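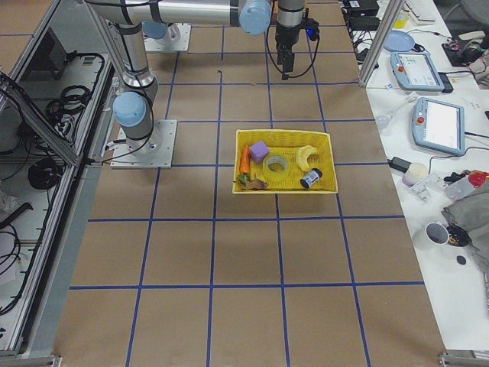 Small items in a yellow basket on a taped work table

Mumley Creek Culvert and Roadway Replacement
Progress Report to the Vesik Infrastructure Fund
July 2022

Status
The project is on schedule for the second construction phase. The old culvert under Mumley Road has been removed, the creek is running through the temporary bypass pipe, and the footings for the new concrete box culvert are in place. Traffic is using the signed detour over Hafstein Lane.

Work completed this period
Clearing on the north bank was finished in April. The contractor, Nidura Civil, then installed sheet piling along both banks and set the bypass. Excavation went deeper than planned at the east end, where soft clay was found under the old footing. The clay was taken out and replaced with compacted stone. The county's geotechnical consultant inspected the subgrade and accepted it before forms were set.

A total of 106 feet of storm drain pipe has been laid on the west approach, along with two new catch basins. The water main crossing was lowered during a single overnight shutoff. Customers on the affected block received written notice a week ahead.

Budget
The extra excavation and stone were paid from contingency. No change to the grant amount is requested. Invoices through the end of the last billing period have been submitted with certified payroll attached. One invoice for traffic control was returned to the contractor for missing daily sheets and will be included in the next request.

Schedule
Precast culvert sections are being made at the supplier's yard and are due on site next month. Delivery needs a crane pad on the south side, and the pad is being graded now. In-water work must be finished before the end of the window in the stream permit. The current schedule leaves nine working days of float. Paving and guardrail follow once the backfill has been tested.

Public contact
Notices were mailed to 600 addresses inside the detour area. We received 44 calls and emails, most of them on truck traffic on Hafstein Lane and the timing of the school bus stop move. A lower temporary speed limit was posted on the lane, and the bus stop will stay at its present location until the road reopens.

Open items
Gas company relocation at the west approach, waiting on crew dates
Right-of-entry form for one parcel on the south bank, sent and not yet returned
Final shop drawings for the pedestrian railing, under review

The next report will cover culvert setting and backfill.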